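Ticket 283: Cell 4 double-picks and slow cycles on plush fabric
Site: Clania, soft goods finishing
Opened: March 28, 2026
Priority: 2
Status: Monitoring
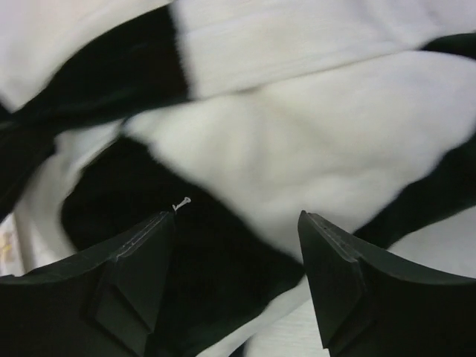

Reported by second shift. The cell stops with "grasp width out of range" when it works on the black-and-white plush. Solid-color fleece runs without faults. The operator clears each stop by hand, and the lead wants to know if the cell can stay in automatic.

Log

Entry 1. Pulled the fault history. 157 width faults since the October software update, nearly all on two-color pile fabric. Gripper calibration checked, within limits. Fingertips cleaned.

Entry 2. Reproduced. When the fabric is bunched, the Fesero vision module treats the edge between black and white fur as a fold edge and sends the fingers there. The pick then takes either a double layer or pile only.

Entry 3. Loaded the high-pile profile from Pulel support. Set edge weighting to low and approach depth to 4 mm. Faults dropped. Cycle time went up, so the cell no longer keeps pace with the sewing line on this fabric.

Entry 4. Met with the shift leads. The station used to have two people sorting and laying out by hand. Since automation it has one, who also covers trimming and inspection at the Väisänen table. Every stop pulls that person off inspection. Lint removal was part of the old hand job and was never reassigned. Loose threads are now found at final check.

Entry 5. Changes agreed:
- Operator may switch the cell to manual for plush lots without calling maintenance.
- Lint check added to the inspection work instruction.
- Output target for plush lots suspended until the new cycle time is measured.
- Fault screen text to be rewritten. "Grasp width out of range" does not tell the operator what to do.

Open: training for third shift on profile selection. Pulel has the saved logs and has not replied on edge detection. Keep the ticket open until the next plush lot is complete.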